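Small caps wait for their turn

Fund managers who buy smaller companies have had a lean few years. Money has gone into index trackers, the trackers have gone into the biggest names, and firms lower down the market have been left with cheap shares and few buyers.

Griet Stevens runs a small-company fund at Skonmont. Her team follows a list of 1,915 European shares and owns 49 of them. "We meet finance directors who haven't seen an analyst since the spring," she says. "The accounts are fine. There's just no one reading them."
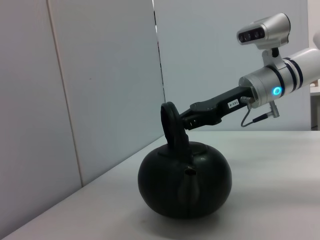
One of her larger holdings is Ninmont, a maker of kitchen and table goods. It has little debt and has raised its dividend in each of the past two years, yet the shares trade below where they stood when she first bought. She added more in September.

Thijs Boersma, a strategist at Palomino, is less keen. Smaller firms tend to borrow from banks at floating rates, he points out, so they feel a rise in rates sooner than large groups with long-dated bonds. He would want two good quarters of earnings before moving clients' money.

Trading is the other worry. Stijn Verbeke, a dealer at Skender, says a modest sell order in a thinly traded share can take most of a week to fill, and the price often slips while he works through it.

Stevens accepts the point and keeps part of the fund in cash to meet withdrawals. She has no plans to buy larger companies.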